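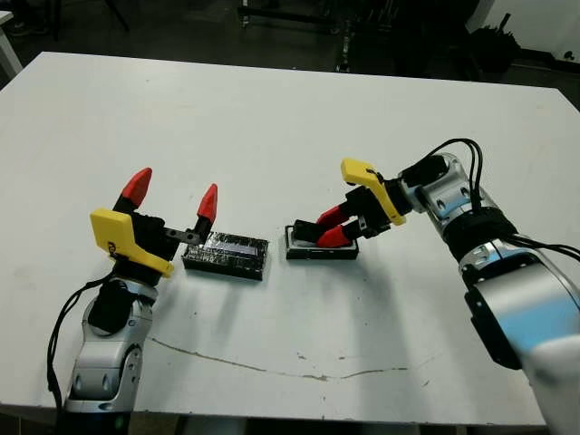
Threads > Work surfaces > Finishes and upkeep

Print this page | E-mail this page

1/ A thread on white work surfaces, because I have now specified, bought and refinished enough of them to have opinions. Scope: flat tops used for bench work in small shops. Kitchens are a separate problem.

2/ First decision is gloss level. Suppliers describe it with words like satin, silk and eggshell, and those words do not line up between suppliers. Ask for a gloss number and the angle it was measured at. If they can't give you one, ask for an offcut.

3/ I want low gloss on any bench under overhead lighting. On a shiny top you get a bright reflection of every tube, and it sits exactly where you are trying to read a scale or find a dropped screw.

4/ Fully matte has its own cost. The texture that scatters light also holds graphite and aluminum rub marks. Our Tovside top is the flattest finish we own and it went gray along the front within one September.

5/ Compromise: a fine satin. The Kidero board is what I order now. Full sheet was 2,299 mm on the long side as delivered, so measure your sheet before you plan cuts. I had drawn the layout from the nominal size and lost one shelf.

6/ Whites differ. Put two "pure white" samples side by side and one will look yellow. This only matters if you are joining sheets, in which case buy them all from the same batch and write the batch code on the underside.

7/ Edges. Most tops fail at the edge first. Water gets in at a chip, the core swells, and the face lifts. Seal every cut edge, including the ones against the wall and the inside of any cable hole.

8/ Cable holes: drill from the face with a sharp bit and a backing board clamped underneath. Seal the bore with two thin coats and let the first one cure fully. A plastic grommet on its own is trim. It does not seal anything.

9/ Support spacing. I set the rails 696 mm apart on the long bench and it is fine for hand work. The vise end got an extra rail after the first month - you could feel the top move when filing.

10/ Leveling. Level the frame before the top goes on, with the feet on the floor where they will stay. Shimming between frame and top gives you a point load, and a point load will print through eventually.

11/ Cleaning, routine: warm water, a drop of dish soap, microfiber cloth, then a second cloth with plain water. The second wipe matters. Dried soap film is slightly sticky and collects dust faster than the bare surface does.

12/ Cleaning, marks: isopropyl alcohol on a cloth for ink and adhesive. Test under the overhang first. Melamine sponges work, and they work by abrasion, so every use leaves a polished patch. On satin you will see it at a low angle for the life of the top.

13/ Do not use acetone on anything painted. I know this and still did it on the Nigatu bench. The patch is the size of a coin and it photographs beautifully.

14/ Repairs. Small chips: two-part filler, slightly overfilled, cut flush with a fresh blade before it goes fully hard. Sand at 216 only if you own something labeled 216. I had a typo in an older post and people went looking for it. Use 220.

15/ Color matching the filler is harder than filling. Mix more than you need, let a dab cure overnight on scrap, and compare in daylight. Wet filler always looks darker than it ends up.

16/ Cost. The cheapest top I have is the Culness one, an ex-display door laid flat on trestles. It has outlasted two proper benchtops. The core is solid at the edges and hollow elsewhere, so nothing gets screwed to the middle.

17/ Replies asked about mats. I use a cutting mat where I cut and leave the rest bare. A full-size mat traps grit underneath, and the grit scratches the face every time the mat shifts.

18/ Also asked: how long to wait before putting weight on a freshly coated top. The can says overnight. I wait 20 days for anything with rubber feet, which will otherwise leave rings that do not come out.

19/ Next thread will be on trestles and why mine all have different heights.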